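Zusterlow hand kit, rental or purchase? Opinions wanted
Forum: Humanoids and grippers – Reviews

torvik_lab wrote:
We have the Zusterlow hands on loan until Thursday and I must write a recommendation.
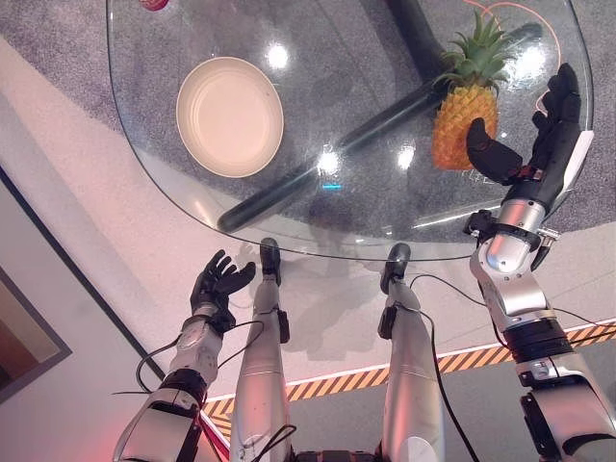 Plate and pineapple on the glass table, seen from the head camera.

The offer includes two hands, the wrist adapters and the teleoperation software. My impression is good so far. The fingers follow the glove well and the adapter fitted our arms without extra parts. What I do not like is the cabling, and the manual is very thin on calibration. Has anyone kept the kit for a longer time?

pelmet44 wrote:
We bought it in January. Mechanically fine. The software is the weak point, it forgets the thumb offset after every restart. Support at Sollberg answered after more than 2 weeks.

Why a glass table, by the way? Our depth sensor hates glass.

torvik_lab wrote:
Ours too. But the customer has such tables, so we test on such tables. The reflections of the lamps are a trouble for the plate detection, for the pineapple less.

quillback wrote:
I don't agree about the software. If you save the profile to the hand and not to the PC, the offset stays. It is on the last page of the manual, badly translated.

For me the price is the problem. The Grajales gripper costs much less and it picks up a plate by the rim all day.

pelmet44 wrote:
A gripper with two fingers, around a pineapple? Good luck with the leaves.

quillback wrote:
You take it by the body, not by the leaves. But I admit, for round heavy things I would also prefer five fingers.

torvik_lab wrote:
Thank you for the tip with the profile, I will try it this afternoon. Does the service contract from Cikaditz cover the finger tendons? Their page says only "wear parts on request".

pelmet44 wrote:
Not in our contract. Ask for it in writing before you sign.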